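Carpet is the part of an office that gets chosen last and looked at most. When Adelino Moreira fitted out the ground floor at Henriques, a former print works with 649 square metres to cover, he left the flooring until April and then had to settle it in an afternoon.

He went for a striped grey called Wavier, sold in tiles by Hekance. Plain grey had been the cheaper choice, but he had lived with it before. Every crumb shows on a plain floor, and so does the line where a new tile meets an old one. A streaky pattern hides both.

The tiles went down in the long room first. Moreira kept 74 spares in the stock cupboard and has used 33 of them, mostly by the entrance and under the drinks table. Swapping one takes a few minutes with a scraper and a little tackifier. The old tile goes to the back of the cupboard, where it can be cut up for patches.

Wood was kept in places, and the joins took more time than the carpet did. A timber floor moves through the year and tiles don't, so the fitters from Bikitz left a small gap and trimmed each edge by hand. They charged for 144 cuts. Moreira thinks that was fair — he had tried two himself and ruined both.

Cleaning is simple enough. The floor is vacuumed at seven in the morning, along the stripes and then across them. Coffee is blotted with cold water. Chair castors were changed to soft ones in the first month, and heavy things are lifted when they need to be moved.

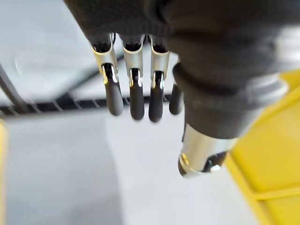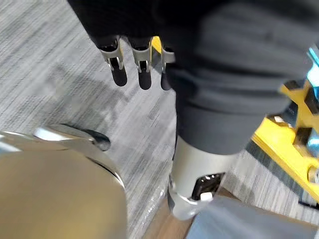
Grey stripes run diagonally over the carpet in the last picture.

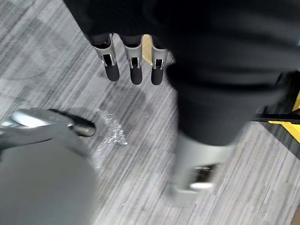 Moreira would buy the same again, though a shade darker by the door. A reader who fitted Wavier in a dentist's waiting room disagrees on that point, and writes that the darker shade shows dust by lunchtime and that a decent mat would do more good.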